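Brindska is looking for testers: gripper starter kit with simulator

Brindska makes a small two-finger gripper kit for workshops, schools and people who work at home on their own projects. Before the kit goes on sale in September, we would like 87 people to try it and tell us what is difficult, what is missing and what is badly explained.

The test has two parts. First you work only in the simulator, which we call Ullum. You practise moving the gripper over the work plate and placing parts inside the blue outline. When you have completed 90 tries, we send you the kit by post and you repeat the same tasks at your own table.
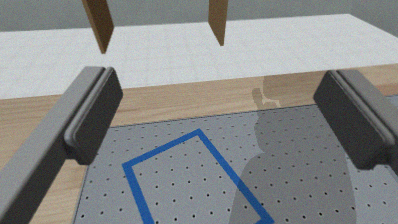
Rekha Singhal wrote to us after the first trial that the simulator had taught her to approach the plate slowly, but that the manual went too fast through the settings for closing force, and she had to read that chapter three times. We have now rewritten it, and we ask all new testers to read it with a critical eye.

You need a computer with a graphics card not older than five years, a stable table and a free evening now and then. You don't need to know programming. If you do know it, please mention this in your application, because we also need a few people for the Dai script editor.

Testers receive 300 euros after the final report, and may keep the kit. Travel to our workshop in Zorthorpe is voluntary and is paid separately.

Please write a short letter, one page at most, and say what you would like to use a gripper for. Applications are open until the end of June 2021. Persons under 18 need a signature from a parent.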